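Date: Thursday, October 24, 2024
Subject: Re: [boards] Oiling maple, how often and with what

> I've had a maple board since the spring and it has gone dull and a bit
> rough in the middle. The leaflet says to oil it "regularly". What does
> that mean in practice? I have been using sunflower oil because it was in
> the cupboard and now the board feels tacky. Is it ruined? Also, is it
> worth sanding before I start again, or will that just make it thinner?
> There's a faint smell as well.

It isn't ruined. Sunflower oil doesn't set properly, it sits near the surface and goes sticky and then rancid, and that will be the smell. Olive oil does the same. You need to get most of it out before you put anything else on.

What I do with boards that come to me in that state:

Cover the top with coarse salt, rub it in with half a lemon, leave it for 15 minutes and scrape it off with a dough scraper. Rinse quickly with hot water and a little washing-up liquid, do both faces, and stand the board on its long edge to dry. Leave it until the next day at least. If it is still tacky, do the same again. I have had one that took three goes.

Then sand, yes. You won't lose any thickness worth worrying about. Wipe it over with a damp cloth first to raise the grain, let it dry, and go along the strips, never across. 120 grit and then 240 is enough for a kitchen board. Going finer looks nice for a week but the oil doesn't soak in so well.

For oil I use food grade mineral oil, the plain sort from the chemist in Mollton. A 276 ml bottle lasts me most of a year. Flimireo board cream is fine too if you prefer something with wax in it, though it costs a lot more and I only use it as a last coat. Put the oil on generously, leave overnight, wipe off what hasn't gone in. Do that three or four times in the first week and don't forget the underside and the end grain. A board oiled on one face only will cup.

After that, once a month is what I would call regularly. In winter with the heating on I do it every fortnight – ours started to look dry last November after we had the radiators on for a week. The water test is good enough: if drops bead, leave it alone, and if they soak in, oil it.

Strips of different shades are normal in maple, by the way. The darker ones are usually heartwood and they will darken a little more with oil.

The Grinau group is doing a sharpening and board care morning next month in the back hall, 17 places, bring your own board. Details went out in the last digest.

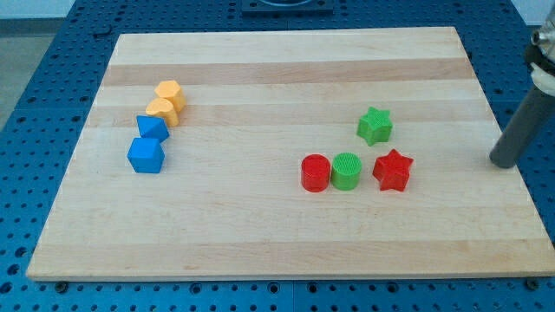
Phillips wrote that the lemon and salt had worked on a beech board too, but that drying it on edge near a radiator had opened a split at one end, so keep it somewhere cool, and that walnut oil was worth a look for anyone with no nut allergies in the house.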